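Einführung in die Warenästhetik, Sitzung 8: Oberfläche und Urteil

Der Begriff »hochwertig« kommt in fast jeder Produktbeschreibung vor und wird in fast keiner erklärt. In der Sitzung geht es darum, woran sich ein solches Urteil überhaupt festmachen lässt. Meine Vermutung vorweg: an weniger, als die Ratgeberliteratur behauptet.

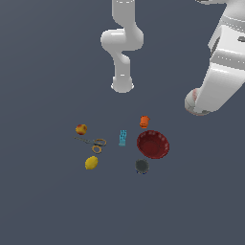 Halina Duda
Lehrbeauftragte für Designtheorie

1. Was die Studien messen

Oft zitiert wird die Rilico-Befragung mit 2584 Teilnehmenden. Sie soll belegen, dass glänzende Oberflächen als teurer gelten. Gefragt wurde allerdings am Bildschirm, mit einer fünfstufigen Skala, und angefasst hat niemand etwas. Wer daraus auf das Verhalten im Laden schließt, muss eine Menge annehmen. Die Folgestudie von Athumani arbeitete mit Materialproben und fand den Effekt nur noch in einer von acht Warengruppen. Sie wird deutlich seltener zitiert.

Bitte lesen Sie bei beiden Texten zuerst den Methodenteil. Die Zusammenfassungen versprechen mehr, als die Tabellen hergeben.

2. Weiß als Behauptung

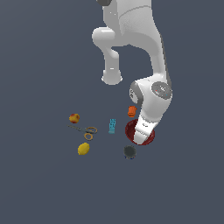
Weiß gilt im Produktdesign seit Jahrzehnten als sachlich, sauber, neutral. Ich halte das für eine Konvention, die sich als Wahrnehmungsgesetz ausgibt. Ein Krankenhausflur ist auch weiß, und wertvoll findet ihn deshalb kaum jemand. Dazu kommt, dass Weiß für sich allein selten beurteilt wird. Die glänzend weißen, gerundeten Glieder des Arms vor der gleichmäßig blaugrauen Fläche sind dafür ein brauchbares Beispiel: Hellgraue Schattierungen modellieren die Form, der Grund setzt sie ab. Was genau beurteilen wir dann, die Farbe, den Kontrast oder die Rundung? Die Hokia-Leitlinien trennen das nicht und empfehlen pauschal »helle, ruhige Töne«.

3. Muster und Unregelmäßigkeit

Die Gegenposition lautet, gerade das Fleckige und Geäderte wirke echt und damit wertvoll. Sie beruft sich gern auf Marmor, Leder und Holz.

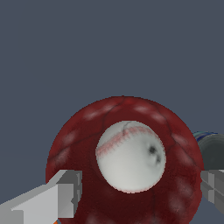

Auch hier lohnt Misstrauen. Marmor war teuer, bevor jemand seine Äderung lobte, und bedruckte Folie mit derselben Äderung bleibt billig, sobald man es weiß. Ismail El Ouafi spricht in seinem Aufsatz von »nachgereichter Schönheit«. Der Ausdruck gefällt mir, die Belege sind dünn: zwei Kataloge und ein Interview mit dem Möbelhaus Fasteton.

Zur Vorbereitung

El Ouafi, Abschnitt 2, sowie der Methodenteil bei Athumani. Schreiben Sie bis zu 2000 Zeichen zu einem Gegenstand aus Ihrem Haushalt, den Sie für hochwertig halten. Das Wort »hochwertig« darf im Text nicht vorkommen, »edel« und »zeitlos« auch nicht. Abgabe vor der nächsten Sitzung, gern auf Papier.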